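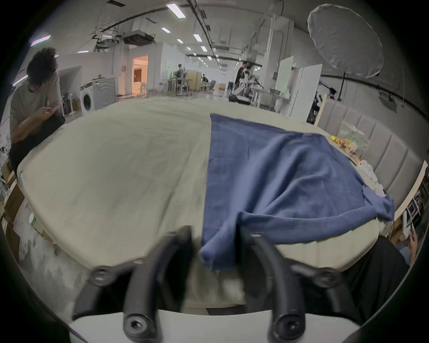 A towel should be folded in thirds along its length before anything else is done to it, according to Elmarie Ngcobo, and the people who fold it in half first are the ones whose shelves fall over.

Features > Household > Linen

The argument is an old one in the laundry trade. A half fold puts the two long edges together on one side, so that side of the finished stack is thicker. Over a pile of seven towels the difference is enough to make the stack lean. A fold in thirds keeps both raw edges inside and leaves a rounded edge on either side.

Most towels at home are folded on a bed. The surface is wide and at a fair height for the back, but it is soft, and a loose sheet moves with whatever is pulled across it. Gert Visser, who ran the linen room at the Flenham guest house until last October, advises pulling the sheet tight first and laying the towel with one short edge straight and square to the body. The far end can be left bunched until the near end is flat. A blue bath towel on a beige sheet is easier to square up than a white one on white, as the edges show.

The order of work at Flenham was fixed. The towel was smoothed from the centre outwards with the flat of the hand. Curled corners were turned back and pressed. One long side was brought over by a third, then the other on top of it, and the strip was folded in half and in half again. Visser timed new staff on 100 towels and found that speed came from the smoothing – a towel laid flat at the start needed no correction later.

Fabric weight changes the method slightly. A towel of 436 grams per square metre takes the last fold without strain. Heavier cloth tends to spring open, and Visser stops one fold short and stores it flat.

Fabric softener is a separate matter. It coats the loops of the pile and reduces the amount of water they take up, so the Flenham linen room did without it. Towels were shaken hard twice on leaving the machine, which lifts the pile and straightens the hems before they set.

Storage follows from the fold. The rounded edge faces outwards and clean towels go in at the bottom of the pile, so that wear is spread evenly. Shelf depth should be measured before the final fold is chosen – a shallow shelf may need the strip folded in thirds again.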